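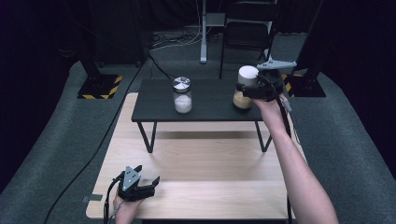

Figure 2. Two lidded glass jars on a low dark table.

4. Party Lists and District Loyalty in the Vistbridge Council Elections

4.1 Background

The regional council of Vistbridge is elected from 11 districts, each of which returns members from party lists. Until the reform of the electoral code, local branches drew up these lists themselves and sent them to the regional office for signature. The reform moved that power upward. Branches may now propose names, but the order of the list is set by the regional executive, and a branch that objects has only a short period in which to appeal.

Earlier work on the region has treated this change mainly as a matter of party discipline. Bowen argued that central control would reduce the number of councilors who vote against their own group, and his reading of the first session after the reform supports that view. Matos and Millet, writing later, were more cautious. They noted that several of the most independent members had retired before the reform took effect, so that part of the change in voting may reflect who left the council and owe little to the new rules.

The present section takes up a narrower question. We ask whether voters in districts where the branch's first choice was moved down the list were less likely to support that party at the next election.

4.2 Sources and Method

We use three kinds of material. The first is the set of proposed and final lists held by the regional electoral office, which allows a direct comparison for every district. The second is a postal survey of registered voters, to which 2424 persons replied. The survey asked how respondents had voted in the last two council elections and whether they could name the candidate their branch had put forward. The third is a set of 33 interviews with branch officers, carried out by Catríona Foley and Pascal Ferrand in November. Officers were promised that their remarks would not be linked to a named branch, and we have kept to this throughout.

A district is treated as "overruled" when the person proposed for first place appears lower on the final list or does not appear at all. Changes further down the list are left out of the analysis. Respondents who had moved between districts in the period are also excluded.

4.3 Findings

Support for the governing party fell in overruled districts and in the others, but the fall was larger in the former. The gap is clearest in Demora and Besson, where the sitting member had been the branch's first choice and was replaced by a candidate from outside the district. In Tima, where the proposed candidate was also moved down, the party held its vote. Officers there told us that the new candidate had been known locally for years and that the branch had raised no appeal.

Knowledge of the dispute mattered as well. Respondents who could name the overruled candidate were more likely to have changed their vote than those who could not - a pattern that holds when age and past turnout are taken into account. Most of those who left the governing party did not move to its main rival. They chose a smaller list or stayed at home.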